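Catrin Mathias
10 October 2020

Thread on the two hand-held grippers we've been comparing, the Metwally and the Zesska. Same job for both: a person carries one in each hand, does a tabletop task, and we recover the path of each hand from the markers on the cube.
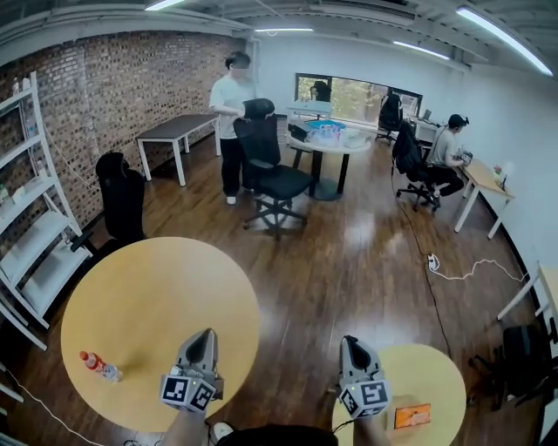
2/ Setup first. Head camera plus one marker cube per gripper. The camera gives us context and the cubes give us pose. No motion capture room, no base stations. Calibration is a printed board held up before each session.

3/ Tasks are dull on purpose. Stand a bottle up. Move a box from one table to another. Put both objects back. A bottle lying on its side is a good test because it rolls if the two fingers don't close evenly.

4/ Total so far is 1130 episodes. 574 with the Metwally pair, the rest with the Zesska pair. Three operators, same tables, same lights.

5/ Tracking loss. An episode gets flagged if either cube drops out for more than half a second. 261 flagged in all. Most of them happen when one forearm crosses in front of the other cube, and that has little to do with which gripper you hold.

6/ Where they differ is wrist angle. The Metwally handle sits lower, so people roll the wrist inward to reach a bottle from the side. That turns the best face of the cube away from the head camera. You still get a pose, but from one face, and the depth gets noisy.

7/ The Zesska keeps two faces toward the camera for most of a grasp. Depth is steadier. It also weighs more, and by the end of a long session the operators were resting their elbows on the table. Elbows on the table change the motion, so those episodes are no good for training.

8/ Lighting matters more than I'd planned for. Long fluorescent tubes overhead and a shiny floor mean the auto exposure moves whenever the operator looks down and back up. Fixed exposure and fixed white balance cleared up a lot of it. Matte paper for the markers helped too. The glossy prints washed out at steep angles.

9/ Fingers. Both close in parallel. Metwally has the better trigger, with a light spring and no dead zone. On the Zesska the first part of the travel does nothing, so the jaw opening you log lags the hand a little. You can correct for it with a lookup table. I'd still prefer a fixed trigger.

10/ Replay on the arm at Plemville: paths from both transfer without much trouble as long as the grasp is from above. Side grasps from the Metwally data need smoothing first. Side grasps from the Zesska data ran as recorded.

11/ Software is the Kukonby pipeline for both, version from June with 2 local patches. One fixes a timestamp offset between camera and trigger. The other rejects cube poses that flip between frames.

12/ For short sessions I'd pick the Zesska. For anything over an hour, the Metwally with the cube moved outward on a longer bracket. We're printing that bracket now and I'll add the numbers to this thread after the next run.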